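Fandonstead Wildlife Area, Field Equipment Support
Ticket: Bighorn ewe collar 66 not reporting
Opened by: Rekha Dhillon, field crew
Assigned to: Kiri McAlister, telemetry support
Priority: Medium
Status: Closed, follow-up in August
Opened: 9 July 2019

Problem as reported

Collar 66 is on an adult ewe in the Binura Canyon herd. It is set to take a location every 65 minutes and upload in batches. The last batch came in overnight and nothing has come in since. The map page shows her last point on the ledges above the east fork, with a gray icon. The other collars in the same herd are still updating. I did not get a mortality message for her. I refreshed the page, logged out and back in, and tried a different browser. Same result.

I can still hear the VHF beacon from the Atwood overlook, faint but steady, at the normal pulse rate. So the animal is probably up and moving and the problem is with the satellite side.

Please advise whether we need to hike in.

Rekha Dhillon

Reply, Kiri McAlister

Thanks for checking the VHF first. Normal pulse means the motion switch has been tripping, so I agree this doesn't look like a mortality. Please don't hike in yet. The lambs are still small and I don't want anyone pushing the group off those ledges for an equipment problem.

Questions:
Did the collar miss any uploads before it stopped completely?
What battery voltage is on the last good message?
Has anyone changed the schedule on the herd group in the last month?

Reply, Rekha Dhillon

It missed uploads on and off for a while before it quit. I had put that down to the canyon walls. Voltage on the last message looks the same as when we put the collar on her. I have not changed the schedule. Rafferty Mahmoud has edit rights too, so I am copying him.

Reply, Rafferty Mahmoud

I did change something. In June I moved the Binura ewes from the winter profile to the lambing profile, which is where the 65 minute interval comes from. I applied it to the whole group at once and got a green check mark for the group. I didn't open each collar to see if it took.

Reply, Kiri McAlister

OK, that helps. The group check mark only says the command was sent. It doesn't say each collar accepted it. I pulled the command log and 66 has the new profile listed as pending. The others in the group say confirmed.

What I think we have is a collar that received part of the profile. It may be taking locations on the new interval and trying to upload on the old one. When the batch gets too big for one message, the upload fails, and the next one is bigger still. We had the same fault on two deer collars in the Tóth drainage last year.

Steps taken on my end:

1. Canceled the pending profile on 66.
2. Sent a short status request only. No response after the first pass.
3. Set the status request to repeat on every pass until it gets an answer.

Now we wait for her to stand somewhere with open sky.
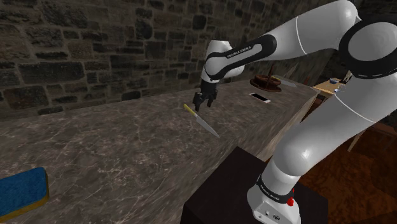 Rekha, while that is running, could you get a VHF bearing from a second spot so we know which side of the canyon she is on? If she is bedded under the overhang on the north side, I would expect no contact no matter what we send.

Reply, Rekha Dhillon

Took bearings from Atwood and from the gate at the end of the two-track. They cross on the north side, under the overhang or very close to it. The signal got stronger toward evening, when the herd usually moves up to feed. I did not get eyes on her. Two other collared ewes plotted on the bench above at the same time.

Reply, Kiri McAlister

Status response received at 7:42 p.m. The collar is alive. It reports 23 locations stored and not sent, which is less than I expected. My guess is the memory filled and it dropped the older ones, or it stopped taking fixes for a stretch. I can't tell which until we see the data.

Sent a command to upload in small batches, 3 locations per message. Leave the profile alone for now, please. Rafferty, that means you too.

Reply, Rafferty Mahmoud

Understood. Hands off.

Reply, Kiri McAlister

All stored locations are in. They plot where you would want them to, between the overhang, the bench, and the seep below it. There is one bad point out in the farm fields to the south. Its error value is very high, so I flagged it and it won't show on the map.

The gap before the first stored location can't be recovered remotely. Those points may still be in the collar's internal memory, and we can check when it comes off.

I re-sent the lambing profile to 66 by itself. It shows confirmed.

Reply, Adoración Ibarra, herd biologist

Reading through this late. For the lambing analysis I can work around the gap as long as it is marked in the data file. Please don't let anyone fill it in with a straight line. That happened with an earlier file and I spent a long time trying to explain why a ewe had walked through a cliff.

Was this ewe with a lamb the last time anyone saw her?

Reply, Rekha Dhillon

Yes. Shoshana Esposito logged her with one lamb in mid-June from the overlook. I'll try again from the same spot with the scope and will stay on the road side.

Reply, Rekha Dhillon

Saw her this morning. One lamb at heel, both moving fine on the rock. Collar is sitting level and the antenna looks straight. No rubbing that I could see at that distance.

Reply, Kiri McAlister

Good. The collar has uploaded on schedule on every pass since the profile was re-sent. Closing this ticket.

Resolution

Cause: profile change only partly accepted by collar 66. Poor sky view under the overhang made it worse.
Fix: canceled pending command, uploaded stored data in small batches, re-sent profile to the single collar.
Data lost: one gap, marked in the file for Adoración.

Follow-up

After any group profile change, open each collar and look for "confirmed" before closing the page. Rafferty will add this to the field binder.
Kiri will check the command log for all Fandonstead collars in August, before the switch to the fall profile.
If 66 goes quiet again, take a VHF bearing and reopen this ticket instead of starting a new one.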